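How to Start a Prayer Notebook and Keep It Going
by Abdelghani Belkadi

I began my first prayer notebook when I moved to Wunton and did not yet know many people at church. I had tried before to pray from memory, but my mind went to work and bills. Writing helped me very much. If you want to try it, you can follow the same steps. You do not need to be a good writer.

Step 1. Choose a plain notebook
Take one that opens flat and is small enough to carry. Mine has ruled pages and a soft cover. I advise you not to buy an expensive one, for a beautiful book can make you afraid to write a bad sentence in it.

Step 2. Divide the pages
Leave the first two pages blank for an index. After this, make four parts: thanks, confession, requests for others, requests for yourself. Give the biggest part to other people. On each request page, draw a line down the middle. On the left you write the request with the month, and on the right you leave space for what came later. The right side will stay blank for a long time in some cases — this is normal, please do not fill it by force.

Step 3. Choose a time and a short reading
I sit down at 6:30 in the morning, before the house is awake. Read one psalm, or half of a long one, and copy one verse by hand. Then write your prayer under it. For the whole thing I take 20 minutes. When I was beginning it was only 7, and that was enough.

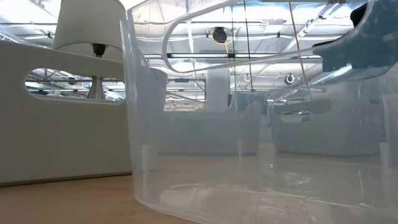
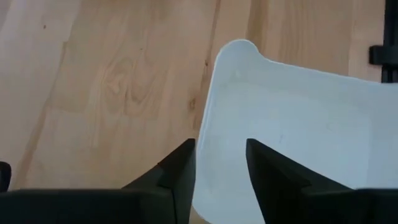

Step 4. Write to God, not about God
Use "You" when you write. My early pages sounded like a school report, and I was a little ashamed when I read them again. Short sentences are good. If you speak another language at home, write in that one. I still confess in my mother's language and give thanks in English, and I cannot explain why it is so.

Step 5. Read back once a month
At the end of the month, go through your request pages slowly. Write a word or two on the right side where something has changed. In April I found a request for a cousin in Quintero which I had forgotten completely. He had found work in the winter, and I never gave thanks for it. I did it that same morning.

Step 6. When you miss some days
Do not try to catch up. Write the new date and go on. I once stopped for most of a summer, and the next entry says only "Lord, I am back."

A note about privacy: other people's troubles are in your book, so use first letters in place of names, and keep it in a drawer. When the notebook is full, copy the open requests into the new one before you put the old one away.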